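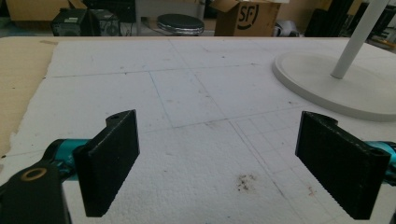

Moving the photos off the old box

6 May 2018

I've been putting off writing this one, mostly because I was embarrassed at how long I'd let things slide, but a couple of you asked after the January post (the one where I complained about the humming cupboard) so I suppose I owe you an update. The old storage box is retired! It served us well, and I gave it a little pat when I pulled the plug, but the fan had started making a noise like a magpie in a drainpipe and I wasn't sleeping well with the family photos on it.

For those who've wandered in lately, I keep everything at home. Photos, scanned recipes, tax papers, a frankly silly number of radio recordings, all of it on a box in the hall cupboard running Pimon, with a second copy on a drive in my desk drawer. I went looking at replacements over the summer holidays and very nearly bought the big Zukero, the one with all the bays, until I sat down with a cuppa and admitted to myself that we're a household and not a hospital. The smaller Grurkura came to 755 dollars with the drives in it, and the chap at Salameh threw in a decent network cable, so that was that.

Setting it up was easier than I'd feared. You plug it in, you wait for the light to settle, you open the page in your browser and it asks you a few sensible questions. I did get stuck on the user accounts, because the old box had me down under a nickname and the new one wouldn't take it, and I spent a whole evening wondering why the scanner had stopped saving anything. If you're doing the same job, change the scanner's login first and save yourself the muttering. 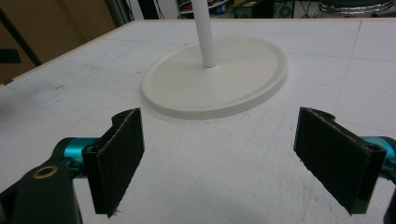 The copying was the slow bit. I started it after tea, thinking I'd be finished by bedtime, and 13 hours later I was eating my toast in front of a progress bar. It stopped twice on file names with odd characters in them (my own fault, I went through a stage of putting question marks in the titles of photos when I couldn't remember where they were taken). There were 152 of those to rename, which I did by hand with the radio on, and to be fair it was rather a nice way to spend a wet afternoon. I'd forgotten the one of the dog in the wheelbarrow.

I still haven't sorted out a proper copy away from the house. The drawer is all very well until the roof leaks on it, and my sister has offered me a shelf in her study, so I'm thinking of getting a plain external drive and swapping it over whenever I'm up her way for lunch. If any of you do it that way, I'd love to know how often you bother, and whether you put a password on the drive. Leave a comment down the bottom, or send me an email if the comments are playing up again.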